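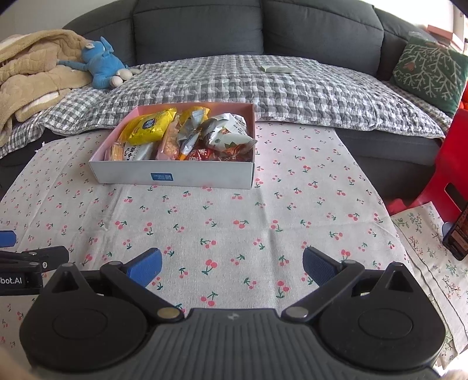
Toivo Jääskeläinen has spent most of the past year on a question that sounds too small to be worth a year. If you teach a robot to pick things up by letting people do it first, with a gripper held in the hand, does it matter whose house they do it in?

His answer is yes, and by more than he expected. The study, carried out at Stunon with Fahad Awan, compared two sets of recordings of the same job, which was taking packets of food out of an open box and putting them down on a table. One set was made at a single bench in the lab. The other was made in people's homes, on whatever tables they had. Each set contained 800 recordings. A policy was trained on each and then tested on an arm in rooms that neither set had covered.

"The bench policy was very good at the bench," Jääskeläinen says. "We moved it to a kitchen and it started closing its fingers on the tablecloth."

The cloth came up often in our conversation. A plain lab surface gives the camera little to look at except the object, and the policy learns that anything with colour on it is probably something to grasp. Patterned fabric breaks that rule. Awan, who wrote most of the training code, went through the failed attempts by hand and sorted them by what the gripper was heading for when it stopped.

"A lot of them were prints," he says. "Flowers, fruit, stripes near a fold. I had assumed the trouble would be with shiny wrappers, and there was some of that, but the background was the bigger share."

The home policy made the same mistake far less often. It had seen dozens of cloths, and the only thing the recordings had in common was that people reached for the packets and left the pattern alone.

Food packets were chosen because they are awkward. They crumple, they lie across each other, and the printed side may be facing any way. Jääskeläinen first proposed wooden blocks, which the group already had in a drawer. Awan talked him out of it. "You can get a nice number with blocks," Awan says. "Then someone asks you about a bag of crisps."

The people doing the recording were given a short sheet of instructions. They were asked to set up where they would normally sit, to leave the furniture as it was, and to take one packet at a time. They were not told which packet to start with. Early on the sheet also asked them to clear the surroundings, and that line was taken out in May, when the pair noticed that the tidied rooms were all beginning to look alike.

"I wanted it clean at first," Jääskeläinen admits. "I come from industrial work. You fix the lighting, you fix the part, you put a guard round it. It took me a while to stop asking people to move their cushions."

The home recordings were also worse in quality. Windows washed out part of the view, hands drifted into shot, and some people worked much faster than others. The group collected 1,073 of them and dropped those where the tracking had been lost, then drew its 800 at random from what remained. Awan says he would now keep more of the poor ones. In a later run with looser rules the result barely changed, and checking had taken up most of his evenings.

What the study does not show is how far this goes. All of the homes were within a short drive of the lab, and the job was a simple one. Nothing had to be opened, poured or put back. The test used one type of arm, and Jääskeläinen is wary of people reading the result as a reason to shut the lab bench down. A bench is still where they find out whether the fingers are slipping or a cable has worked loose.

Trosano, which supports part of the work, has asked for a larger collection covering kitchens and hallways. The current target is 3,575 recordings. Awan would like fewer recordings from more addresses, and the two had not settled it when we spoke.

"Fahad thinks ten from each home is plenty," Jääskeläinen says. "I would like to see the curve before I agree to that."

The curve is his next job. He plans to hold the total at 1,000 and vary only the number of homes, starting with one.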